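Why Does a Towel Dry You?

You use a towel nearly every day. You use one after a bath, after swimming, and after washing your hands. But how does a piece of cloth take the water off your skin? And why do some towels do the job better than others?

To find out, we need to start with a plant.

From a plant to a thread

Most bath and hand towels are made of cotton. Cotton grows on bushes in warm places. When the seed pods of the cotton bush are ripe, they split open, and inside is a puff of white fluff. That fluff is made of many thin hairs called fibers. Each fiber is a tiny tube, flattened and twisted a little, like a ribbon.

Machines pull the seeds out of the fluff. Other machines comb the fibers so they all point the same way, then twist them together. Twisted fibers hold on to each other. That is how short, weak hairs turn into long, strong thread, which is also called yarn.

You can try this with a cotton ball. Pull off a small piece and tug it. It comes apart right away. Now pull off another piece and roll it between your fingers while you gently stretch it. Tug again. It is much harder to break.

Loops, loops, loops

Next the yarn is woven into cloth on a big machine called a loom. In plain cloth, such as a bed sheet, one set of threads goes up and down and another set goes side to side, over and under, over and under.

Many bath towels have a third set of threads. These threads are left slack, so they pop up out of the cloth in little loops. Cloth with loops like this is called terry cloth. Look closely at a fluffy towel and you may be able to see them.

The towel mill in Parnwood weaves hand towels for a company called Bokach. One of its looms can make 410 hand towels in a day. They come off the loom in one long roll and are cut apart afterward. The cut edges are folded and sewn down so they do not unravel. A folded and sewn edge is called a hem.

Where does the water go?

Cotton likes water. That is a simple way of saying that water sticks easily to the stuff cotton is made of, which is called cellulose. When a cotton towel touches a wet hand, water clings to the fibers and creeps into the small gaps between them. This creeping has a long name: capillary action. It is the same thing that happens when you dip the corner of a paper towel in a glass of water and the wet part climbs upward.

The loops help because they give the water more places to go. A towel with long loops can hold more water than a flat one of the same size. It also takes longer to dry.

A flat towel has its uses too. It is thin, it folds up small, and it dries quickly on a hook. Many kitchen towels are flat for this reason.

How heavy is a towel?

People who make towels measure how thick the cloth is by weighing it. They want to know how many grams one square meter of the cloth would weigh. Towel makers write this as "gsm," which stands for grams per square meter. A towel marked 400 gsm is on the light side. It is good for a gym bag or a trip to the pool. A higher number means a thicker, heavier towel.

Next time you are in a store, look for the number on a label. Not every towel has one.

How do the pictures get there?

Some towels are one color all over. Others have stripes, and stripes are often woven in by using yarn of different colors. Animals, fruit and flowers can be woven in too, or they can be printed on top of the finished cloth.

Printing works a bit like stamping. The cloth moves along under the printing machine, and the machine puts down one color at a time. The same shapes are repeated again and again until the whole cloth is covered. A shape that repeats like this makes a pattern.

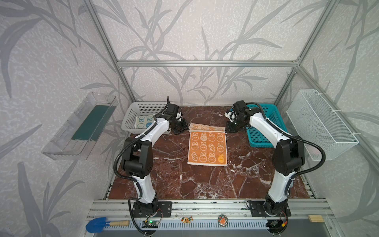

Rabbits and carrots go well together on a towel, and the pattern is easy to follow when the cloth is spread out flat. Try looking at a patterned towel at home. Find one shape, then move your finger along until you come to the same shape again. The space in between is called the repeat. On a small hand towel the repeat might be no longer than your thumb. On a big beach towel it might be as long as your arm.

Folding a towel

A towel that has been folded takes up less room on a shelf or in a basket. You can fold a hand towel like this.

Lay it flat on a table and smooth out the wrinkles with your hands.
Hold the two far corners, one in each hand.
Bring them toward you until they meet the two near corners.
Smooth it again.
Fold it in half from side to side.

If the towel is still too big for its basket, fold it in half one more time. Bath towels are easier with two people, one at each end.

Taking care of towels

A new towel sometimes does not soak up water very well. It may have a coating left over from the factory that makes it feel soft in the store. One or two washes will take most of it off.

Fabric softener can leave a coating too, so many people leave it out when they wash towels. Hang a wet towel up where air can reach both sides. If it stays damp in a heap, tiny living things called bacteria and mold can grow in it, and it starts to smell.

Words to know

Fiber: a very thin hair or strand
Yarn: fibers twisted together into a long thread
Loom: a machine for weaving cloth
Terry cloth: cloth with loops
Hem: an edge that is folded over and sewn
Repeat: the part of a pattern that comes again and again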